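Staubwedel waschen, ohne ihn zu ruinieren

Von Dörte Rathjen

Irgendwann im Januar habe ich mein Regal abgestaubt, und hinterher lag mehr Staub darauf als vorher. Der Wedel war schlicht voll. Meiner heißt Mikora, hat 3 Euro gekostet und verdient trotzdem, dass man ihn gelegentlich wäscht.

Zuerst draußen ausklopfen, und zwar mit dem Wind. Ich habe es einmal gegen den Wind gemacht. Danach den Kopf vom Griff ziehen, falls er sich abziehen lässt. Bei fest verbauten Modellen bleibt nur das Waschbecken.
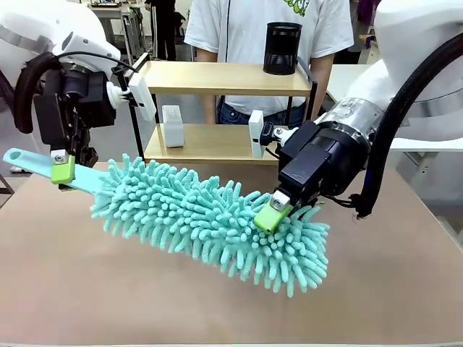
Gewaschen wird lauwarm, mit einem Spritzer Spülmittel und ohne Weichspüler. Der legt sich auf die Fasern, und dann schiebt der Wedel den Staub nur noch spazieren. Bei einem Kopf aus Chenille wie dem mintgrünen hier sitzt der Dreck gern tief zwischen den einzelnen Zotteln, also mit den Fingern hineingehen und kneten, vom Griff zur Spitze. 20 Minuten einweichen schadet nicht. Das Wasser sieht man sich besser nicht so genau an.

Ausdrücken, nicht wringen. Wer wringt, hat später einen Wedel mit Dauerwelle. Dann kräftig schütteln (Badewanne, Duschvorhang zu) und an der Öse im Griff aufhängen, Kopf nach unten. Die Heizung ist tabu, der Trockner auch, jedenfalls wenn man am Kunststoffgriff hängt.

Erst wenn alles durchgetrocknet ist, geht es zurück ans Regal: oben anfangen, Stiftehalter und Kleinkram vorher herunternehmen, dann das untere Brett. Drumherumwedeln gilt nicht – ich weiß, wovon ich rede.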